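Start | Themen | Technik | Natur | Mitmachen

Wie lernt ein Roboter Wäsche waschen?
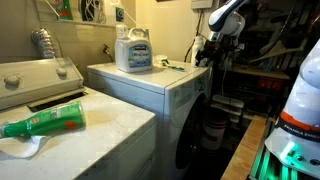

Roboterarm in der Waschküche: Hinter der Waschmaschine hängt der schwarze Greifer, rechts leuchtet ein zweiter Arm grün am Sockel.

»Der Roboter lernt wie ein Kind.« Diesen Satz liest man oft. Stimmt er? Schauen wir lieber genau hin.

Ein Kind sieht vielleicht dreimal zu, wie jemand eine Flasche aufhebt, und probiert es dann selbst. Das Programm, das einen Roboterarm steuert, braucht viel mehr Hilfe. Menschen müssen ihm Beispiele geben, und zwar eine Menge. Beim Projekt Culeo in Wornville sind es 696 Beispiele für eine einzige Aufgabe: Flasche greifen und wieder hinstellen.

Ein Beispiel geht so: Ein Mensch lenkt den Arm. Der Computer speichert dabei Kamerabilder und jede Bewegung der Gelenke. Nach 35 Sekunden ist Schluss, dann wird alles neu hingelegt — die Flasche mal stehend, mal auf der Seite. Läge sie immer gleich, würde das Programm nur diesen einen Fall kennen.

Und danach kann er es? Na ja. Culeo meldet, dass der Arm bei 60 Versuchen gut abgeschnitten hat. Aber in welchem Raum war das? Wenn alle Beispiele aus derselben Waschküche kommen, wissen wir noch nicht, ob es bei dir zu Hause klappt. Dort steht die Maschine anders, das Licht ist anders, und auf dem Deckel liegt vielleicht eine Socke.

Frag also nach, wenn jemand von einem »schlauen« Roboter erzählt: Wer hat die Beispiele gemacht? Wie viele waren es? Wurde auch an einem fremden Ort getestet?

Ob der Arm weiß, was Waschmittel ist? Dafür gibt es bisher keinen Beweis. Er macht Bewegungen, die zu seinen Beispielen passen.

Mehr zum Thema
Was ist ein Greifer?
Warum Roboter so schlecht Socken falten
Godgate: Zu Besuch in der Roboterhalle

Kontakt | © Chukwu Kinderwissen | Nach oben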